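Brovik Tabletop Sorting Study
Progress report to the Gkikas fund, period ending March

Status

Work on the block and cup sets is on schedule. Setup of the test table is complete, and the main series of placement trials is under way. Spending is within the approved amount. One item, the cleaning of the tabletop, remains open.

Trials logged to date: 2676
Trials rejected: 119
Working surfaces compared: 3

The rejected trials were mostly placement errors, where a block was set down outside its marked start position. They have been left in the log with a reject code.

Single block placement

The first task uses one plain blue block on bare wood grain. Start position and angle are changed between trials. A block turned slightly off square takes longer to line up than one set straight, and the two cases are now reported separately.
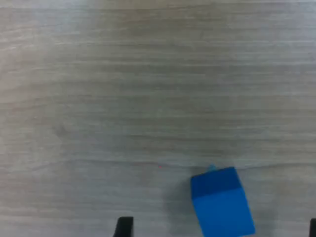 Mixed set: cups and cubes

The second task adds a red cup and a blue cup to two red cubes and two dark blue cubes. The cups stand upright with the open end up. Cubes are sorted by color into the matching cup. The light blue of the cup and the navy of the cubes are treated as one color in the scoring sheet, and the wording of the sheet was changed on Wednesday to say so. 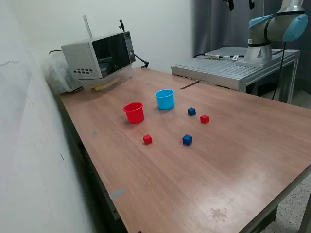
Why are the cubes left without letters or numbers?

Sorting is scored on color alone. Printed marks would give a second cue, and the results could not be compared with the earlier Gerkano series, which used plain cubes.

Surface and lighting

The Bravumwood finish was kept after the comparison of surfaces. It wears well but reflects the overhead lights. Glare is strongest at the far side of the table in the afternoon, so color checks are made before noon. A matte blue cube remains easy to find against the pale grain under all light levels tried.

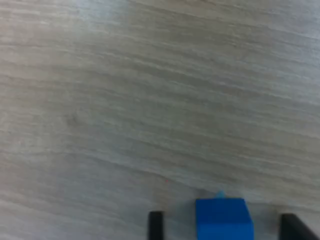 Small specks and marks on the top are being noted on a chart and will be compared again at the end of the series. Wiping with a damp cloth once per session has been adequate so far. A stronger cleaner was considered and set aside, pending advice from the supplier on the finish.

Storage between sessions

Items not in use are placed in a row along the near edge, leaving the rest of the top clear.
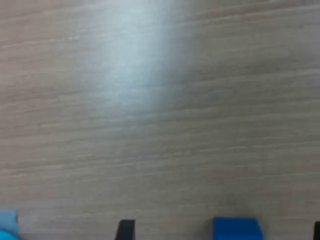
This has cut the time needed to reset the table. The row is checked against the item list at the start and end of each session, and no parts have been lost in the period.

Next period

A further 581 trials are planned, all with the mixed set. The reject code list will be revised first. No change to the budget is requested.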